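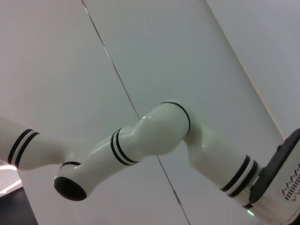 White arm and its base, green light on.

Print | E-mail

Wed 9 December

Shooting log, Drornano hall, morning session. Wanted to settle whether the new net and the old net give different make counts on the tracker, or whether we have been chasing a software fault since June.

Ball: the Grilline indoor, size 7, same one as last time. Pumped it before the start and checked it again at the break. It had lost a little, topped it up. Rim height measured at the front and both sides, all fine. The left side bolt on the backboard was a quarter turn loose. Tightened it before any shots were logged.

Old net first. 122 free throws, all logged by hand on the sheet and by the tracker. The hand sheet and the tracker disagreed on three. All three were swishes with hardly any net movement, and the tracker put them down as misses. It got every rim-and-in right.

New net (Pritthorpe, the heavier cord) next. Same number of shots. The tracker missed one, again a clean swish. The cord is stiff and the ball hangs in it for a moment, which must give the sensor longer to see it. Annoying for the shooter, though. Twice the ball stuck and had to be poked out with the broom handle. Both shots were counted as makes on the sheet.

Corner threes after the break. 30 from each side with each net. No disagreements on the left. Two on the right, both with the old net. The right side has the window behind it and the sun was coming in by then, so I don't want to read much into that. Pulled the blind down for the last set.

Running total in the season file is now 2136 shots. The file still has the duplicate rows from the Bañez gym day. I have marked them in yellow but not deleted them. Please leave them until I have checked them against the paper sheets.

Shot arc: set the sensor to drop anything under a peak of 30 degrees as a pass or a rebound tip. It was throwing out real shots at the old setting. Free throws today were mostly coming off the hand a bit flat, and 58 is far too high for an upper alarm on tired shooters anyway – nothing got near it.

To do:
- wash the new net and hang it overnight, see if it softens
- repeat the right corner with the blind down from the start
- order a spare bolt and lock washer for the backboard
- tracker clock is slow against the wall clock again, reset before the next session
- put the broom back in the closet

Left the old net on the rim for the evening league game.

Print | E-mail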